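Open days should show the slow parts

Zaltalance opened its workshop to the public on a Friday in November, and nearly 50 people came. I went because I write about jobs, and robots keep coming up.

The main hall had what you would expect: a polished arm, music, a screen with the number 2370 on it. People filmed it and moved on.

I stayed longer in the side room, where staff work with grippers held in the hand. The tasks are dull household ones – baskets, plastic bags, things on a table. I think this was the more useful part of the visit. A thin bag changes shape every time you touch it, and watching people deal with that tells you more about home robots than any dance routine.
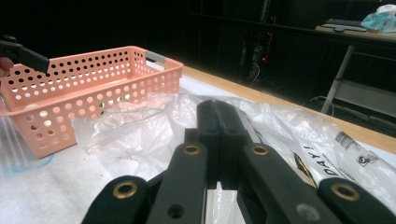 Hand-held gripper at the table, with a pink basket and plastic bags.

Firms like this should put the side room first. Visitors can handle slow work, and they would go home with a fairer idea of how far along it is.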